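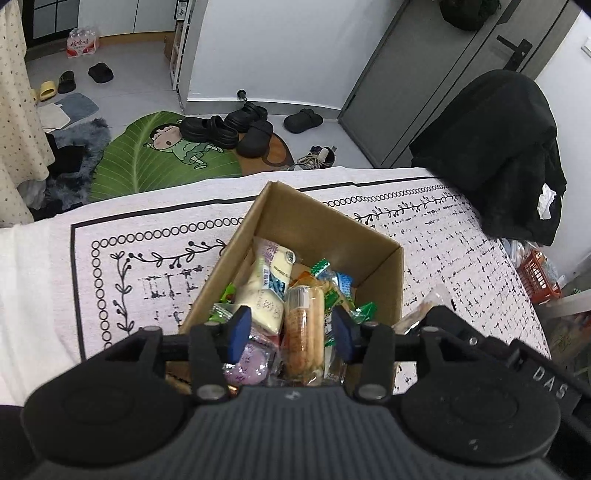

Snack box, open for business.

So, the Drumari council vote. I've been following this one for months and I'm still buzzing, so bear with me for a few posts.

The valley villages have been asking for their own area council since before I could vote. Last night the district assembly finally agreed to set one up – 73 in favour, and people in the public seats stood up and cheered!

What they've agreed: the new council gets a say over schools, footpaths, the bus to Ronitz and (this is the big one) which language goes first on road signs and school letters.

Tsehay Assefa spoke for the upper villages and she was brilliant. No notes. She talked about her gran filling in forms in a language she couldn't read, and you could have heard a pin drop.

Abenezer Feyisa wanted the land register moved over as well. That didn't get through. It goes back to the district for another look in November, so if you care about it, write to your member before then. A short letter is fine.

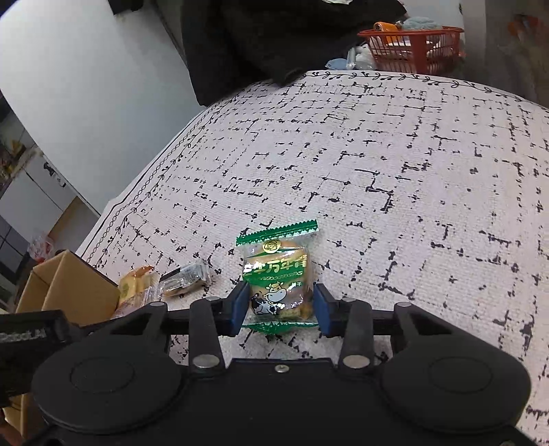 Etenesh Gebru replied that she's pleased about the signs, but a council with no money of its own will spend its first year begging the district for every bus shelter.

Fair point, Etenesh, and I should have put it in. The budget is still set by the district for the first 2 years. After that the area council can ask for its own share, though the wording on how much is woolly.

Reinhold Buschmann tried to get that wording tightened and lost. I'd love to see him bring it back – he had half the lower villages behind him.

Next up is the boundary. Kassa is in, Pludier isn't yet, and there's an open meeting in Pludier school hall at 7pm to talk it through. I'm going. Come and sit near the front, the sound is terrible at the back!

Will post the full list of how everyone voted once the minutes are up.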